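Cómo preparar la tarea del lavabo para la prueba de curso

Olga Cunha, 1/4/18

En el taller de robótica Abreu, los alumnos de segundo año terminan con una prueba práctica: el robot humanoide debe acercarse a un lavabo, tomar el tubo de pasta de dientes y dejarlo dentro de la pila. Parece poca cosa, pero cada año hay equipos que pierden la mitad del tiempo por una preparación mala. Escribo esta guía para los grupos nuevos, con lo que hemos aprendido en Zunholm y con las correcciones de Alvar Nordin, que lleva la parte de control. El español no es mi primera lengua, así que pido un poco de paciencia con algunas frases.

Lo que hace falta antes de empezar

El robot con las dos manos montadas y la batería cargada. El ordenador del equipo con la última versión de Mireden, nuestro programa de teleoperación. Un cuaderno en papel. El mueble de lavabo no se mueve de su sitio durante la semana de pruebas; si un equipo lo desplaza, tiene que avisar a los otros, porque todos guardan sus posiciones respecto a él.

También se necesitan dos personas como mínimo. Una dirige el robot y la otra tiene la mano en la parada de emergencia. Esta segunda persona no mira el teléfono ni escribe en el cuaderno mientras los brazos están activos.

Paso 1. Colocar los objetos

El tubo va en la encimera, a la izquierda de la pila y cerca del borde delantero, con el tapón hacia delante. El vaso con el cepillo va en la esquina trasera izquierda. No lo pongan más cerca, aunque parezca más cómodo: el antebrazo pasa por encima de la encimera cuando la mano baja, y un vaso en el centro cae casi siempre.

La toalla se cuelga a la derecha. No forma parte de la tarea básica, pero se usa en la tarea ampliada y preferimos que todos los equipos trabajen con el mismo fondo.

Paso 2. Arrancar y calibrar

Enciendan primero el robot y después Mireden. Si se hace al revés, el programa busca las manos, no las encuentra y hay que reiniciarlo. Cuando la ventana principal muestra las dos manos en verde, se abre la pestaña de calibración y se pide la postura neutra. Los dedos deben abrirse y cerrarse tres veces. Si un dedo se queda atrás, repitan la calibración solamente de esa mano.

La calibración completa dura 485 segundos. Es larga, lo sé, y la tentación de saltarla es grande cuando hay otro equipo esperando. Alvar la revisa en el registro, así que no vale la pena.

Paso 3. Acercarse al mueble

El acercamiento se hace despacio y en línea recta, con las manos por delante del cuerpo y a una altura segura. Antes de dar la orden hay que mirar el suelo en todo el recorrido y decidir por dónde pasa el cable – no durante el movimiento, sino antes. En el grupo de Plestley tuvieron que parar un ensayo entero por un cable debajo de una pata del mueble.

Paren a una distancia desde la que se vean a la vez las dos manos y la pila completa. En ese punto guarden la posición con el nombre del equipo. 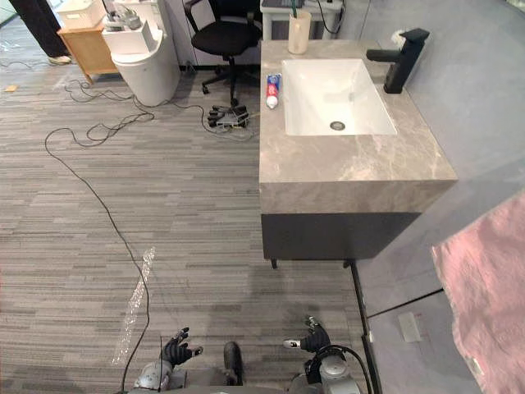
Vista desde el robot en el acercamiento, con las dos manos delante y el tubo de pasta a la izquierda de la pila.

Paso 4. Tomar el tubo

Utilicen la mano izquierda. La mano se coloca primero encima del tubo, con los dedos abiertos, y después baja. El pulgar debe tocar un lado y los otros dedos el lado contrario. Cierren con fuerza baja y suban el valor poco a poco, porque un tubo apretado de golpe se escapa hacia el borde.

Para dejarlo en la pila, levanten el brazo, muévanlo hacia la derecha y bajen hasta que el tubo casi toque el fondo. Solo entonces se abren los dedos. Cuidado con el grifo: el cuerpo es alto y la mano derecha, si queda olvidada cerca, puede chocar con él.

Paso 5. Anotar el intento

Cada equipo dispone de 17 intentos. En el cuaderno se escribe el número, el resultado y, si hubo fallo, en qué momento empezó. «No funcionó» no es una anotación útil. «El pulgar llegó tarde» sí lo es.

Después de tres fallos seguidos con el mismo error, dejen de repetir y revisen la posición guardada. Muchas veces el problema está en el paso 3 y no en la mano.

Al terminar, se lleva el robot a la postura neutra, se cierra Mireden y se apaga el robot, en este orden. La hoja de intentos se entrega a Alvar el mismo día. La tarea ampliada con la toalla se explicará en otra página, en mayo.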